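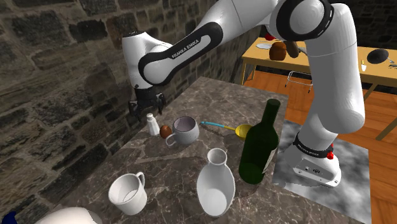
# Chapter 12: When the Grip Fails

In July, a kitchen robot at the Fillomby test site dropped a mug from above a counter. The arm had closed its gripper, received a signal that the fingers had stopped moving, and begun to lift. The fingers had stopped because one of them was pressing against a bottle. The mug was held by the edge of its handle and fell during the move.

No one was hurt. The site's operator, Ploledura, reviewed its logs and found 918 lifts in which the same signal had been accepted as proof of a secure hold. In 234 of them, the force reading was too low to support that conclusion. Most of those objects had stayed in the gripper by chance, and the fault had gone unreported.

This chapter examines faults of this kind, in which each part of a system works as designed and the task still fails. Section 12.1 defines a false grasp and separates it from a slip. Section 12.2 considers crowded work surfaces, where a small object such as an egg or a salt shaker may stand close to taller or heavier items. Section 12.3 presents the Bayram check -- a short pause of 300 milliseconds after closing, followed by a second force reading -- and discusses its cost in time.

The final section turns to people. A falling object is a hazard to anyone within reach of the arm, and so is a person's natural attempt to catch it. Students should read the Ninau stop rules in Appendix B before beginning the laboratory exercises.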